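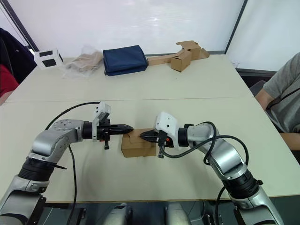

Photo: Italo Negri

Open day at the Loleck board mill, Cavberg

15th May | By Desmond Ruiz-Ortega

Shares: 2 | Comments: 0

The Loleck mill makes the brown board that ends up as shipping boxes. It stands on the river side of Cavberg, behind the freight yard, and it opens its gates to the public once a year. I had meant to go last year and missed the sign-up. This time I wrote in January and got a place on the morning tour.

Parking is in the truck lot. You walk from there to the gatehouse, sign a sheet, and trade your bag for a hard hat, safety glasses, and a pair of foam earplugs. Closed shoes are required and they do check. A man ahead of me in sandals was lent a pair of rubber boots.

Our guide was Jui-lin Hsieh, who runs the pulp side on the day shift. She started us outdoors, at the bale yard. Everything the mill makes comes from used cardboard, and the used cardboard arrives pressed into bales tied with wire. They are stacked in rows with lanes wide enough for a loader. Up close you can read bits of the old boxes: banana cartons, diaper boxes, a lot of mailing labels. The yard smells like a wet basement. Hsieh said rain is a bigger worry than people expect. The mill buys by weight, and a soaked bale means they are paying for water, so each truckload gets a moisture probe before it is accepted.

She also went over what they do not want. Pizza boxes with grease on them are tolerated in small amounts. Waxed produce boxes are a problem and so is anything with a plastic film glued to it. Tape and staples are no trouble, which surprised several people in the group who had spent years peeling tape off at home.

From the yard a conveyor carries the bales up to the pulper. This is a big round tub with a rotor in the bottom, and it works a lot like a kitchen blender. You look down into it from a railed platform. The mix is gray-brown and thick, and it turns slowly at the edge and fast in the middle. A long rope of wire, string, and plastic hangs down into the tub and gets pulled out a little at a time as the junk wraps around it. They call it the ragger. The children in the group liked this more than anything else on the tour.

After the pulper the fiber goes through screens and cleaners to take out sand, glass, staples, and bits of plastic. There isn't much to see here, mostly pipes and tanks. Hsieh let us feel the pulp at three points along the way. The first sample was lumpy and had glitter in it. The last felt like thin oatmeal.

Then came the paper machine, in its own building. Put the earplugs in before the door opens. The pulp is sprayed onto a moving mesh at the wet end, and at that point it is nearly all water. The water drains through, then felts and rollers squeeze out more, and then the sheet winds up and down over a long line of steam-heated cylinders. By the time it reaches the reel it is dry brown paper. The heat in the dryer section is heavy, and we were walked past it quickly.

The operators sit in a glass booth facing the dry end. Mwangi Urio was on shift and came out to talk to us. He has worked on this machine since he left school. His main concern is breaks. When the sheet tears, the machine keeps running and the paper piles up below, and the crew has to clear it and thread a new tail through the whole line. A good crew has it back fairly fast. A bad night can have several breaks in a row. He said the weather makes a difference but he couldn't prove it to the engineers.

The finished reel is taken off by a crane, cut to width, and wound into smaller rolls. Each roll gets a label with a grade and a number. The one nearest the rope was 701, and a boy asked whether they would start over at some point. Urio said they do, every January.

The last stop was the converting hall, where paper turns into corrugated board. I had always assumed the wavy layer was pressed flat sheets stuck together somehow. It is a single paper, softened with steam and run between two toothed rolls, which leaves it fluted. Starch glue goes on the tips of the flutes and a flat liner is laid on each side. The starch is made from corn, and that end of the building smells like a bakery. The board comes off in one long strip and is cut and creased into blanks. These leave the mill flat on pallets. Most of the customers fold and fill the boxes themselves.

There was a small test lab with the door open, and we could go in a few at a time. They have a press that crushes an empty box from above and records the load when it fails. Océane MacPherson, who does the testing, let visitors pick a box from a shelf and guess. Nearly everyone guessed low. She explained that most of a box's strength is in its corners, so stacking boxes squarely on a pallet matters far more than people think, and stacking them like bricks weakens the pile. She also said a box loses a good part of its strength in damp air. I have a garage full of boxes on a concrete floor and have since moved them.

Lunch was in the canteen, soup and rolls, no charge. On the wall there is a series of old photographs of the mill when it still made writing paper under the Stasska name. The old rag-sorting room is now the canteen itself, and you can match the windows. I would have liked more on this history. The leaflet gives it one paragraph.

A few practical notes. The tour takes all morning with very little sitting down. There are a lot of open-grate stairs, which one woman in our group did not like, and she was taken around by the ground-level route and missed the pulper platform. Strollers are not allowed inside. Photos are fine in the yard and the canteen, and you have to ask anywhere else. The restrooms are at the gatehouse and the canteen, with none between. The bus from Cavberg station stops at the freight yard, and from there it is a short walk along a road with no sidewalk.

Sign-up for next year opens in January through the mill office. The morning tour fills first. The afternoon one skips the test lab, so I would hold out for the morning.

Contact the editor | Send a correction | All visit reports | Back to top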